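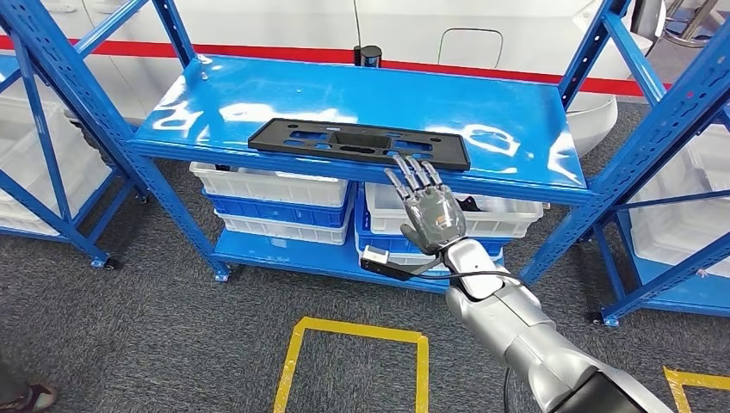 By Gulenano Communications | Griltenstead | February
Posted in: Automation > Software & Controls
14 shares | 2 comments

GULENANO RELEASES DONA 2, PLANNING SOFTWARE FOR ROBOT HANDS WORKING AT THE RACK

New version replans a grasp while the arm is still moving. Available now to existing customers, general release to follow.

GRILTENSTEAD - Gulenano today released Dona 2, the second major version of its motion and grasp planning software for arms fitted with multi-finger hands. It runs on the customer's own controller. No cloud account needed, no new hardware for sites already on version one.

The short version: faster replanning, better handling of shiny surfaces, and a log you can read without calling us.

Dona is built for parts picking in assembly and kitting areas. Flat plastic parts, brackets, trim, the stuff that sits on a shelf edge and is awkward to get a finger under. Parts like that give a planner two problems. They are thin, so a small height error means the fingers hit the shelf or close on air. And they have holes and cut-outs, so a depth camera sees the shelf right through the part and reports a surface where there isnt one.

Version one dealt with this by stopping, looking again and starting over. Customers told us, loudly, that it was too slow. Dona 2 keeps planning during the approach. The head view picks the target and a rough path, then the wrist camera takes over for the last stretch and corrects finger placement as it goes. If the two views disagree past a limit set by the site, the arm holds and asks for a new look.
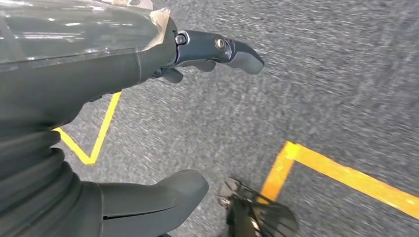
Wrist views were the hardest piece of the work. A camera that close to the hand spends a lot of its time looking at the hand, and whatever is left over is often floor going by at speed. Dona 2 now masks the robot's own fingers and sleeves before it looks for anything else, and drops blurred images from the estimate instead of averaging them in. Covers can be added to the mask with a short setup routine. Earlier builds needed a new mask file from our office every time a site changed a cover, which was a pain for everybody.

Glare gets its own filter. Gloss paint and overhead lights put bright patches on a shelf that move when the camera moves. Dona 2 tracks those patches across views and throws out the ones that slide around. It is on by default and can be turned off per shelf.

In Gulenano's internal tests, median replanning time came down to 70 milliseconds on the standard controller. The test set was 2000 recorded approaches across 78 part types, all replayed against both versions of the planner. Full results are in the release notes, including the part types where version one still does better (mostly soft bags and loose cable).

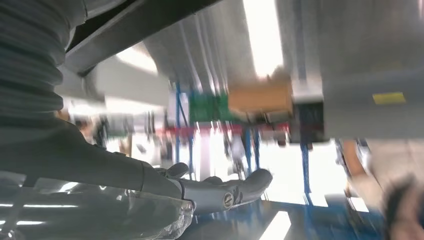 Wrist camera view at the racks, with motion blur across the shelving. Photo: Gulenano

Also new in this release:

- Ragab, a replay tool that ships with Dona at no extra charge. Load a run, scrub through it, see what the planner saw and which path it picked. Exports to plain text.
- Keep-out zones drawn on a floor plan, with seperate limits for arm and hand
- Joint speed caps by zone
- Faster startup after an emergency stop
- A fix for the bug that reset shelf heights when two users saved at once

Ragab was an in-house tool until last fall. Support staff kept sending copies to customers to sort out bad picks, so it got a proper installer and a manual. It will open logs from version one, though without the wrist track.

Availability and upgrades

Dona 2 is a free upgrade for sites with a current support plan. Download from the customer portal. Back up shelf maps first, the format has changed and version one cannot read the new files. Sites using custom hand models should contact support before upgrading, a converter is included but some older models need a manual edit.

Setup sessions run from the Griltenstead office at 10 a.m. and 3 p.m. throughout February, by video. Slots are booked through the portal.

About Gulenano

Gulenano makes planning and perception software for robot arms and hands used in assembly, kitting and parts supply. The company is based in Griltenstead.

Media contact: Gulenano press office, Griltenstead

Tags: motion planning, grasping, robot software, Dona, product release

© Gulenano. All rights reserved. | Contact | Back to top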